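Sistard Supplement Notes: read me first

Hello, and thank you for downloading this. Sistard is a collection of short text notes on food supplements sold for stamina and weight control, gathered from newsletters, leaflets and shop pages and put into one tidy table. It holds 4000 notes in all, and I have tried to keep the wording as I found it, spelling slips included — people who study how these products are talked about tend to want the slips.

Each row has the text of the note, the main ingredient, the kind of claim made (energy, appetite, muscle, sleep and so on), and whether the claim rests on a study in people, a study in animals, or nothing given. That last column took the longest, and it is the one I would most like you to use. A great many notes speak of mice and then slide over to you and me within a sentence or two. 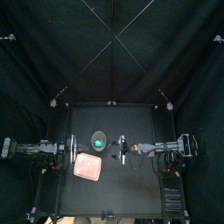
Zundell wrote in to ask whether green tea extract and plain green tea ought to share a label, seeing that the doses are so far apart. They did share one in the first release, and I now think that was a mistake, so the two are split from this version on.

How the labels were made: every note was read twice, on different days, and where the two readings disagreed it was read a third time. Some 700 notes needed that third look. If it was still unclear, the evidence column says "unsure", and I would ask you to leave those rows as they are and not guess.

What is missing: there is very little on prescription medicines, nothing on children's products, and only English text. The Pramon leaflets stop in October, when the series changed its layout and my old copying script could no longer follow it. 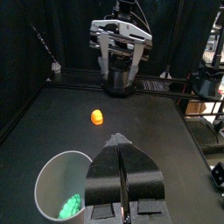

Sistard Notes, Issue 7

Please don't use the table to decide what to take or how much. The doses are copied from the notes and have not been checked by a doctor or a pharmacist, and a few look plainly wrong to me.

If you would like to try things out first, the small file has 100 rows and opens happily in any spreadsheet. Corrections are very welcome — send the row number and a line or two on what you think it should say.

Last updated: Aug 21, 2024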